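Home > Kitchen Care > Limescale > Descaling Powder

Clolloson Haltuvix Descaling Powder, 400 g Tub

Citric acid descaler for dishwashers, kettles, faucets and steel sinks
Made for Clolloson by Iment
In stock

Overview

Haltuvix is a fine white powder that dissolves limescale. It is food-grade citric acid with a small amount of an anti-caking agent, and it has no fragrance and no dye. You can use it dry in a dishwasher, or mix it with water for kettles, coffee makers, faucet tips and sinks.

The tub holds 400 g. A full dishwasher dose is 20 g, which is one level scoop, and the scoop is packed under the lid. Smaller jobs take less. A kettle usually needs half a scoop, and a faucet tip can be done with a teaspoon of powder in a cup of warm water.

We have sold this powder since our first catalog and the formula is the same. The tub changed in August. It now has a screw lid with a rubber seal in place of the old snap lid, which let damp air in and turned the last of the powder into a lump. If you have one of the old tubs at home, the powder in it is still good. Break up any lumps with the back of a spoon and keep the tub somewhere dry.

What limescale is

Tap water picks up calcium and magnesium as it passes through rock and soil. When the water is heated or dries on a surface, some of those minerals stay behind as a chalky layer. In a kettle it shows up as flakes or a gray-white crust. On glasses it is a film that doesn't rub off with a towel. Inside a dishwasher you often can't see it at all, but it builds up on the heating element, in the spray arm holes and around the door seal.

A coated element takes longer to heat the same water. Blocked spray holes leave parts of the load dirty, usually the same corner every time. Many people replace a dishwasher detergent two or three times before they think of looking at the spray arms.

Citric acid reacts with the scale and turns it into something that rinses away. It works more slowly than the stronger acids sold for toilets and concrete, and it is much easier on steel and rubber.

Is your water hard?

Your water company will usually publish a hardness figure. Look for total hardness in ppm, sometimes written as mg/L. The dose on the tub is set for water up to 400 ppm. Above that, run the treatment more often and keep the dose the same. Using a double scoop in one cycle does very little extra and wastes powder.

If you are on a well, a paper test strip from a hardware store is good enough. Test cold water from the kitchen faucet after letting it run for a minute. If the house has a softener, make sure you know whether the kitchen cold line goes through it. In a lot of houses it doesn't.

Using it in a dishwasher

Empty the machine first. Take out the bottom rack, lift out the filter and rinse it under the faucet. Grease and food on the filter will stop the acid from reaching the scale underneath.

Put the filter and the rack back. Tip one level scoop of powder onto the floor of the machine, near the filter. Leave the detergent cup empty. Run the hottest normal cycle your machine has, with no pre-wash. A pre-wash drains the powder away before the water heats up, and this is the most common reason people write to tell us it didn't work.

When the cycle is over, wipe the door edge and the seal with a damp cloth. If the spray arm holes still look narrow, take the arms off and soak them in a sink of warm water with a scoop of powder for an hour, then push a toothpick through each hole.

Repeat every 8 weeks in hard water. In moderately hard water, twice a year is plenty.
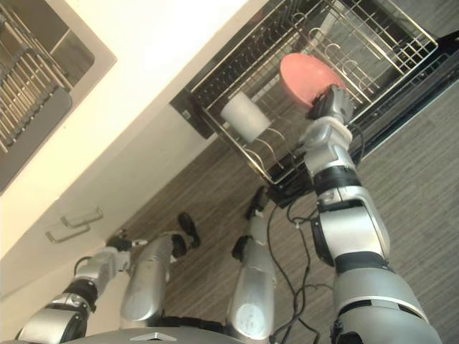
Bowl and cup in a wire dishwasher rack. Run Haltuvix with the machine empty and load dishes for the next wash.

Cloudy glasses

There are two kinds of cloudy glass and only one of them can be fixed. To find out which you have, put a few drops of white vinegar on the cloudy part and wait five minutes. If the spot clears, the film is limescale and a soak in Haltuvix solution will take it off the whole glass. Mix one scoop into a bowl of warm water, leave the glasses in for half an hour, then wash them as usual.

If the spot stays cloudy, the surface of the glass has been etched. That happens with very soft water, too much detergent, or a lot of long hot cycles. Descaler can't repair it. You can slow it down on your other glasses by using less detergent and a shorter program.

Using it in kettles and coffee makers

For a kettle, fill it halfway, bring it to a boil and switch it off. Let it stand a couple of minutes, then add half a scoop of powder slowly. It will fizz. Don't add powder to water that is still boiling. Leave it for twenty minutes, pour it out, then fill and boil once with plain water and throw that water away.

For a drip coffee maker, dissolve half a scoop in a full tank of warm water. Run half of it through, switch the machine off for fifteen minutes, and run the rest. Follow with two tanks of plain water. Some coffee machines have a descaling program that runs a set amount of liquid. Follow the program and use our solution in place of the branded one, provided the manual allows citric acid.

Machines with an aluminum boiler should not be descaled with this product. If you don't know what the boiler is made of, ask the manufacturer before you start.

Using it on sinks and faucets

Scale around a faucet base is usually old and thick. Lay a folded paper towel around the base, wet it with a strong solution (one scoop in a cup of warm water), and leave it for thirty minutes. Scrub with an old toothbrush and rinse well. A second round is normal the first time.

For the tip, unscrew the aerator and drop it in the same solution. If the aerator is stuck, tie a small bag of solution around the end of the spout. Tall faucets with a pull-down head are easier, as you can just let the head hang in a mug.

Stainless steel basins can be wiped down with the same mix. Go with the grain of the steel, rinse, and dry with a cloth. Drying matters more than people expect - water left to evaporate in the basin puts the spots right back. Don't leave solution standing in a steel sink overnight. 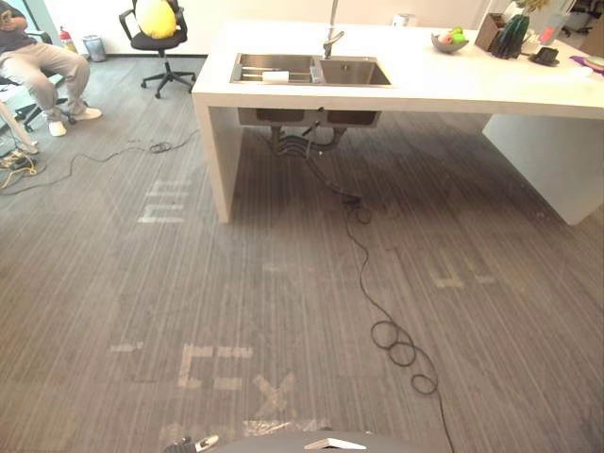 Stainless steel double sink with a tall faucet. Rinse both basins after descaling.

Where not to use it

Keep Haltuvix off marble, limestone, travertine and terrazzo with marble chips. Citric acid eats into these stones and leaves a dull mark that has to be polished out by a professional. Some engineered countertops contain marble dust, so check the care sheet that came with yours. Wipe up drips right away on any countertop you aren't sure of.

Don't use it on:
Cast iron, bare or enameled with chips
Aluminum pans and parts
Brass with a living finish
Chrome that is already peeling
Zinc or galvanized buckets

Never mix it with bleach or with any product that contains bleach. The mix gives off a toxic gas. If you clean your sink with bleach, rinse thoroughly and leave a day between the two.

Safety and storage

The powder irritates eyes. Wear gloves for long soaks and if you have cuts on your hands. If powder gets in your eye, rinse with plenty of water and see a doctor if the stinging continues. Keep the tub out of the reach of children and away from pet food.

Store it closed, in a dry cupboard. Under the sink is fine as long as there is no leak. Kept dry, the powder doesn't lose strength in any way you would notice.

What goes with it

Carré Faucet Brush - narrow nylon brush with a bent neck, for the back of the faucet base where a toothbrush won't fit. Sold separately.

Carré Sink Cloth, pack of two - flat-weave cotton, washable, for drying steel.

Haltuvix Refill Bag - the same powder in a paper bag with an inner liner. Pour it into your old tub once the tub is empty and wiped dry. There is no scoop in the bag.

Specifications

Net weight: 400 g
Dishwasher dose: 20 g
Form: powder
Contents: citric acid, anti-caking agent
Fragrance: none
Tub: polypropylene, screw lid, recyclable where facilities exist
Scoop: included, polypropylene

Shipping and returns

Orders ship from our own warehouse by ground. We can't ship powder by air, so overnight delivery isn't offered on this item. Unopened tubs can be returned. If a tub arrives cracked, send us a photo of the damage and keep the packing, and we will send another.

Customer review

"Our kettle had a crust I had been chipping at with a butter knife. Two rounds of this and I could see metal again. It took a bit longer than the liquid I used before but there's no smell. I took off a star on account of the scoop, which is hard to dig out with wet hands." - Maxence Marty, November 26, 2023

Questions
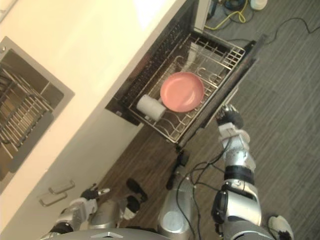

Is this powder safe to use in a house with a septic tank?
At the doses on the tub, citric acid breaks down quickly and won't harm the tank. Rinse it away with plenty of water, and don't pour a whole tub down the drain at once.

Can I put it in the detergent cup?
It will still work a little, but the cup opens partway through the cycle and you lose some of the hot wash. The floor of the machine is better.

Does it replace dishwasher salt?
The two do different jobs. Salt keeps a built-in softener working, and Haltuvix removes scale that has already formed. If your machine has a salt compartment, keep filling it, and never put descaler in there.

Will it damage the rubber door seal?
Normal doses don't affect the seal. Wipe it afterward so no powder stays in the fold.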